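**Clamp (tool)**

A clamp is a device that holds an object firmly in place, or presses two or more objects together, by applying inward pressure. Clamps are used in carpentry, metalwork, bookbinding, instrument making, plumbing and many household repairs. Some are meant to stay in position for years, but most are temporary and come off when the glue has set or the cut has been made. In British usage the larger woodworking types are often called cramps.

## History

Before threaded screws were cheap, most holding work was done with wedges, cords and weights. A joiner would lay boards between two fixed stops and drive a pair of wedges in from one side. Wooden screw clamps became common in European workshops once screw-cutting tools improved, and the all-wood handscrew, with two jaws and two threaded spindles, is still made in much the same form.

Cast iron and later steel allowed smaller frames to carry higher loads. The sliding-arm bar clamp spread through the trades in the twentieth century. One-handed clamps with a trigger grip came later and sold well to home users, who often work without a second person to hold the parts.

## Principle

Most clamps turn a small force at the handle into a larger one at the jaw. In a screw clamp the thread does this, and friction in the thread keeps the jaw from backing off. A spring clamp stores its force in a coil and gives only as much pressure as the spring allows. A toggle clamp uses linked levers that pass slightly beyond a straight line and lock there.

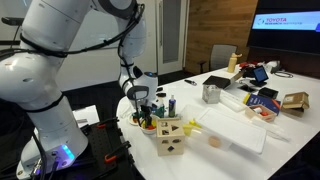 **Mahnaz Sharifi**
*Contributing editor, tools and workshop practice*

## Common types

**C-clamps**, also called G-clamps, have a rigid frame and a single screw. They are strong for their size but slow to adjust.

**Bar clamps** have a fixed jaw at one end of a bar and a sliding jaw that can be set anywhere along it. Short ones are often used to fasten a jig or vise to a bench. Long ones are used for tabletops and door frames.

**Pipe clamps** are sold as a pair of fittings, and the user supplies the pipe. A set on a long pipe can bend under load — the bow is usually corrected by placing every other clamp on the opposite face of the panel.

**Band clamps** wrap a strap around irregular shapes such as chair seats and barrels.

## Use

Pads of scrap wood or cork are placed under metal jaws to spread the load and prevent dents. On softwood, too much pressure crushes the fibers and can squeeze so much glue from a joint that it is left weak. Afshin Moradi's workshop manual *Babaei* suggests up to 11 pounds of hand effort at the handle for small screw clamps, and spacing them so that their zones of pressure overlap.

Threads are kept clean of dried glue and given a little dry lubricant. Oil is avoided on woodworking clamps, as it stains bare timber and interferes with finishes.

## See also

- Vise
- Holdfast
- Workbench
- Jig (tool)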